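Juggling night is back at Coltmont, and I'm signing up

I got home late last night with sore wrists and a big grin, so forgive me if this runs on a bit. The Coltmont Juggling and Circus Night is coming back in August after two years off, and I got to sit in on the planning meeting. Well, I brought cookies and they let me stay.

The short version: doors open at 8, the show starts when the jugglers stop dropping things, and there are 400 seats this time. Last time people were standing in the hallway craning their necks to see the unicycle act, so that's a big improvement (my neck thanks you).

Zewditu Lemma is running the lineup again. She wants longer acts and fewer of them, which I'm all for. At the last one I'd just gotten into a really lovely diabolo routine and then boom, it was over and somebody was making balloon swords. Nothing against balloon swords! I still have mine. It's very flat.

Headlining are Kumsa, the partner acrobatics duo who did the street fair with the ladder and the teacups. They've promised a new ending and won't tell anyone what it is. Hagos Admasu is doing close-up magic in the lobby before the show and again at intermission, so get there early and bring a coin you don't mind losing.

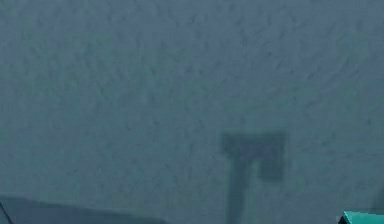
Graziella Pace would like everyone to know that the beginners' workshop is the part she cares about most, and that it shouldn't get squeezed into whatever time is left over. She asked for the whole late afternoon and got it. Scarves first, then beanbags, then clubs if you're brave, and kids are welcome as long as a grown-up stays with them. I plan to be in the scarves group for the full session, thank you very much.

Money came up too, as it always does. The last show cleared $2,326 after the hall was paid for, and all of it went into a set of practice clubs and a low tightwire that anybody in the club can borrow. This year they'd like to buy crash mats. I've landed on the old ones and I'd like that too.

There was a long back-and-forth over the music. Lovisa Lunde wants her band Bondska to play live through the whole thing – accordion, tuba, the works – and a couple of the performers would feel safer with a recording they've rehearsed to. They settled on live music for the first half and recordings for the second.

Tickets go on sale at the front desk next month, and workshop spots are separate, so ask for both if you want both. If you have an act of your own, talk to Zewditu soon. She has one slot left, and it's a short one.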